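Produce crate

A produce crate is an open-topped box used to carry, store and display fresh fruit and vegetables. The term covers containers made of sawn wood, wirebound veneer, moulded plastic and waxed card. Wooden crates are the oldest of these still in general use, and remain common in farm shops, market halls and greengrocers, where the same box may serve for both transport and display.

Construction

The slatted crate is built on corner posts, to which side rails and slats are nailed or stapled. Pine is widely chosen, as it is light, cheap and easily worked, and it is generally left without paint or varnish where food will rest against it. Gaps are left between the slats so that air can pass through the load. Makers in the Diltamcombe district traditionally finished the rim with a thicker board, notched at the corners, which gave a firm edge for lifting.
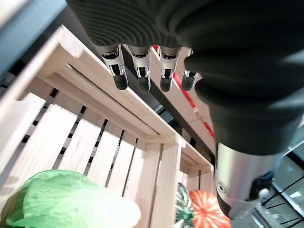

Reading time: 3 minutes

Repairs are simple. A split slat can be levered off and replaced without disturbing the posts, and the Benirness growers' handbook advises that a crate be retired only when a post has cracked. The handbook's standard crate weighs 700 grams empty, and its deeper root crate 800 grams.

Use in display

On a shop floor, crates are usually set along a wall or on a sloping stand, with one kind of produce to each. Heavy items such as pumpkins and squashes are placed low. Leafy vegetables are kept away from direct sun and from ripening fruit, which shortens their life.

Customers commonly transfer their choices to a hand basket. The plastic basket with slotted sides follows the same principle as the crate - an open wall, a firm rim - and a mixed load of peppers, potatoes, onion, carrot and squash will sit in it securely if the larger pieces are well supported. 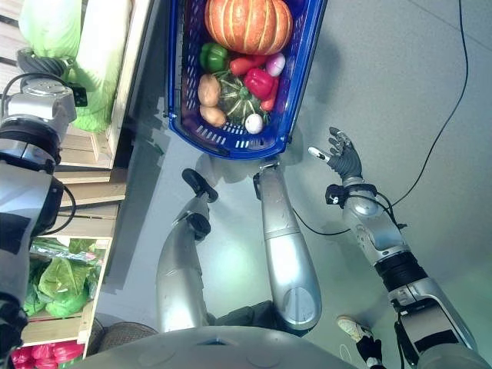 Celeste Quezada

Order of packing matters more in a basket than in a crate, where the contents are all of one sort. Hard roots are best put in first and soft or thin-skinned produce last. Leaves bruise readily at the folds, and the damage may not show until the following day.

Leafy produce

Large-leaved vegetables are packed in shallow layers, stem ends together. The Salem market hall formerly required a paper lining for all leaf crates, a rule since dropped. Many sellers still line them by habit, particularly in February, when supplies are short. 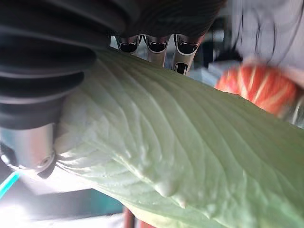

Kiri Maihi disputes the value of lining, holding that paper traps moisture against the lower leaves and that a clean slatted base does the job better. The Jadside growers take the opposite view and continue to line their crates.

Cleaning

Wooden crates are brushed out dry, then scrubbed with plain water and stood on end to drain. Plastic baskets may be washed with detergent and stacked once dry.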